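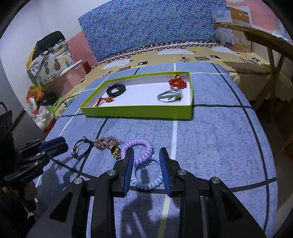

Home & Tidying

Iona Menzies
2018-05-10

Doing the hair tie and bracelet drawer this morning. Everything comes out onto the blue checked tablecloth first, then it gets sorted. Thread as I go.

Spiral hair ties go together. I've got a lilac one and a pale blue one out at the moment. They hook into each other in the drawer and then you pull out both when you wanted one, so they're getting a dish of their own by the bathroom mirror.

The black elastic with the little round bead stays. Plain enough for work.

The sparkly pink and gold one is harder. I haven't worn it since a wedding in Brustismont last November. Keeping it for now, but it goes with the good stuff and not the everyday ties.

For bracelets I'm using a box lid. Yellow-green sides, white inside, so you can see what you've got without digging. Any shallow lid will do. I was going to buy the drawer dividers from Semple but they were $20 for a set and I had the lid already.

In the lid so far: the coiled black strap, the grey-blue cord with the small gold charm, the glossy red beads and the red tassel with the gold beads.

The tassel stays in a corner where nothing can sit on top of it. If the threads go flat, hold them over the kettle for 5 seconds and comb them with your fingers. Shona Gunn taught me that one and it works on cushion tassels too.

Cord bracelets I lay in a loose loop. Folded flat they keep the crease – mine did, anyway.

A couple of people have asked about stretched spiral ties. Put them in a cup of hot water from the tap, leave them till it cools, then let them dry on a towel. They come back most of the way. Not the very old ones.

Anything with a perished elastic goes in the bin. I used to save them for tying up seed packets and never once did it.

Drawer's been wiped out with a damp cloth and is drying with the window open. Lid goes in at the front, winter scarves behind it.

Next up is the earrings, which are in a biscuit tin and mostly single. Might leave that for tomorrow – I've got to get to the Preltby post office before it shuts.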